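I spent most of this fall trying to write down my grandmother's recipes, and I want to tell you how it went, because several of you asked after my last post and I promised I would get around to it. (I know, I know. I promised in the spring, too.)

She kept a notebook, a fat green one with a rubber band around it, and when my mother passed it along to me I assumed the hard part was over. I would sit down with a cup of coffee, type it all up, print copies for the cousins and be finished by the holidays! Well. There are 116 recipes in that notebook and I would guess half of them have no amounts at all. "Flour, until it feels right." "Oven, the way you do for bread." One page says only "the lentils" and then a list of people who came to dinner.

So I did what I should have done in the first place and called Firdevs Avcı, who lived across the hall from my grandmother in Kurtuluş for years and who cooked with her on more afternoons than either of them could have kept track of. Firdevs is the kind of person who answers a question with a longer and better story. I asked how much rice goes in the stuffed peppers and heard all about a wedding, a broken elevator and a pot of peppers carried up the stairs by the groom's uncle. I did get the rice in the end. It's one coffee cup, the small kind, and you rinse it until you're bored.
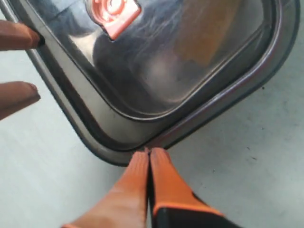 Kurtuluş, October

I'm writing this part from her kitchen table. I finally came to visit, after putting it off far too long, and we have been cooking our way through the notebook a few pages at a time. She reads my grandmother's handwriting much faster than I do, and she laughs at the notes in the margins before I've even found them.

Yesterday we made the quince dessert, which I had tried at home 2 times and ruined both times. My mistake was peeling the quinces and throwing the seeds away. You want the seeds in the pot! They help the color and they thicken the syrup, and Firdevs was so scandalized that I'd been tossing them that she told the neighbor.

We have 10 pages left before I fly home, and I suspect we won't finish. She keeps stopping to make tea. I've started writing down what she says along with the recipes, so the cousins may end up with a much thicker book than they were expecting, and they'll have to wait for it a little longer.

If you have a recipe from your own family with no measurements in it, tell me about it in the comments. I read every one, even when I'm slow to answer.

Shares 116 | Comments 10

Contact | All rights reserved | Back to top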